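Progress report to Vutura: wave count validation for equity indexes, June

The labeling rules are now fixed. Of the 300 price histories in the sample, 258 have been labeled by both analysts. The rest have gaps in the daily data and are waiting on a corrected file from Kavden.
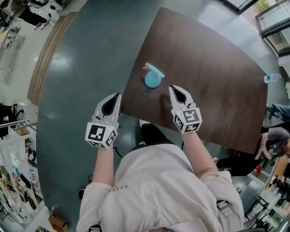
Two hand-held grippers over the table, with a teal object ahead.

Double three corrections remain the main source of disagreement. Lucrezia Donati has rewritten the rule for the connecting wave, and the affected charts are being relabeled under it. Retracement levels are measured from closing prices only. 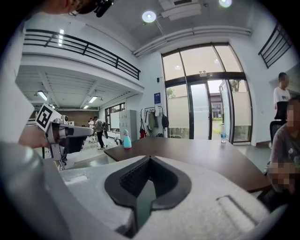 The Flirlow backtest uses a 30-day holding period and excludes trading costs. Costs will be added once Šindelář confirms its fee schedule. No change to the budget is requested.

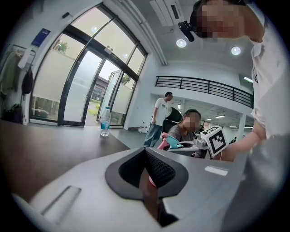 Water bottle on the table, beyond a light gray gripper.

Next period: finish relabeling, rerun the backtest with costs, and submit the error tables.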